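Sorting Out the Clear Box of Odds and Ends

Household Tips > Bedroom > Small Storage
Updated 2024-03-24 by Dennis Massawe

Most bedrooms have one. It starts as a place for two or three things that have no drawer, and by February it holds dried-up pens, half a tube of hand cream, a charging cable and sweet wrappers. A see-through plastic box is better for this than a lidded basket as you can tell when it is getting full, but it still needs emptying a few times a year. Allow half an hour.

Before you start

Pick a flat surface you can reach all round. A bed is fine if you lay an old towel or a sheet over the covers first. Ink and face cream are both hard to get out of a quilt, and small things roll into the folds and get lost. Have these to hand:

- a carrier bag for rubbish
- a sheet of scrap paper for testing pens
- a damp cloth and a dry one
- a few small tubs, cups or cut-down cartons
- sticky labels and a pencil

Take things out one at a time

Tipping the whole lot out is quicker, but caps come off and sprays get knocked. Lift out the tall and bulky pieces first, such as bottles, cups and tubs. Long pens usually lie across everything else, so take those next. Cables come last. If one is looped round the pens, free the pens from it before you pull.

Put each thing straight into one of four groups: writing and drawing, creams and sprays, cables, and everything else. Rubbish goes in the bag as you find it. Wrappers tend to work their way down to the bottom and the corners, so check there at the end.

Pens, markers and rubbers

Try every pen on the scrap paper. Give a slow marker ten seconds before you decide. Some will come back if stored cap down overnight, and if they haven't by morning, throw them out.

Keep drawing rubbers in their card sleeve or in a small tin. A bare rubber picks up grit and will mark the paper next time it is used. It should not be left touching soft plastic for months either, as the two can stick together. If the rubber is already grubby, rub it on clean paper until the grey stops coming off.

Tubes, creams and sprays

Look for the little open-jar symbol on the back. The number in it is how many months the product keeps once opened. Write the month you opened it on a sticky label and put that on the base. Wipe round the neck of each tube with the damp cloth, dry it, and close the cap firmly.

Tubes can stand on their caps. Spray bottles should stand upright, with the nozzle locked if it has a lock. If a spray has lost its cap, keep it in a cup of its own so that nothing leans on the nozzle.

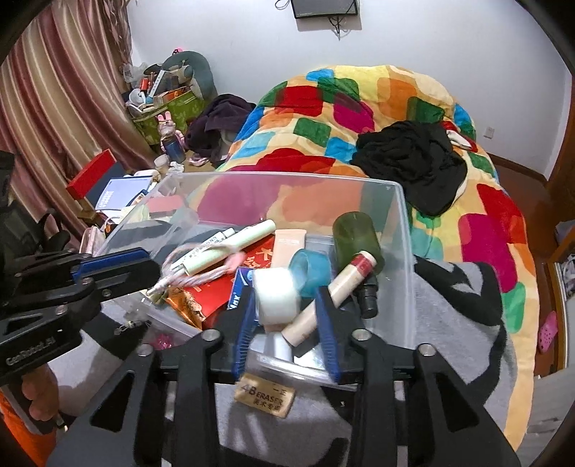
Pens, tubes and a pink braided cable sharing one clear box.

Cables

Coil each one loosely, no tighter than the width of your palm, and hold it with a strip of hook-and-loop tape. Rubber bands perish and leave a sticky mark. Braided cables can be wiped with the damp cloth, but keep it away from the plugs.

Washing and refilling the box

Use warm water and a drop of washing-up liquid. Scouring pads will scratch clear plastic and leave it cloudy. Old label glue comes off with a little cooking oil on a cloth, followed by soapy water. Dry the box well, corners included.

When you refill it, put the small tubs in first and stand things up in them. A spare plastic cup does for pens. Flat packets go down the side, standing on edge. Leave a gap at one end big enough for your hand. If it won't all fit, move one whole group elsewhere. Creams are usually the best ones to move, as a leak won't then reach the paper and pens.

Write what is in the box on a label and stick it to the short end, where you can read it with the box on a shelf.

See also: Drawer dividers from cereal boxes; Getting ink out of bedding; Storing spare chargers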